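Subject: Re: [workfloor] Table clearing station and staffing on the late shift
From: Valter Isaksson
To: workfloor list

Ok-hee Seok wrote:

> Two questions from the canteen side before the Mollix unit goes on the
> late shift. First, who is responsible for the table when the arm stops
> partway through a clear? At present whoever is nearest resets it, and
> that is usually the person on dishes. Second, the job sheet still says
> "clearing and sorting" under our names. If the arm sorts, I would like
> the sheet to say what we do in place of it. Aisyah asked the same in
> December and I have not seen a reply.

Taking these in order.

Stops. The controller logs a stop when the gripper fails to close on an item after 5 attempts. It then holds position and waits for a manual release. In the Mancuso trial we had up to 8 stops in one shift, most of them on cloths and thin handles. Each release was booked as dish time, so the dish figures for that period are too high and should not be used for staffing. From the next rota there is a separate code for it, 65. Please book every release to that code, including the short ones.

The item mix on the practice table is deliberately awkward: bowl, cup, cloth, a utensil with an orange handle. Rigid items with a clear rim are the easy class. Fabric is the hard one, and I do not expect the current fingers to improve on it.

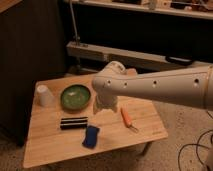 Flukard, March 6, 2020

Status of the setup as of this date. The arm reaches in from one side of the table and the gripper works pointing down. The cup is presented upside down and the bowl right side up, and the program treats these as two separate grasps. If you set the table by hand, keep to that. A cup placed the other way up will be approached with the wrong offset.

Cables on the floor next to the table are to be routed before the late shift starts. Maj-Britt Boström has the work order. Until it is closed, do not bring carts in on that side.

Job sheet. Ok-hee is right that it is out of date. My draft wording is "tending, release and inspection," with sorting kept as a fallback duty when the unit is down. Tending is a different kind of work from clearing: less walking, more waiting, and interruptions at times you do not choose. I would not assign it to the same person for a whole shift. Siv Westerberg wants it graded one step up, and I support that, but it has to go through her office and not this list.

The Stasulon service interval is 2000 cycles. Service is done by the day crew. Late shift should not open the gripper housing.

Comments on the wording to me directly, please. Aisyah, your message from December was filed under the trial and not forwarded. I have it now and will answer it separately.

Valter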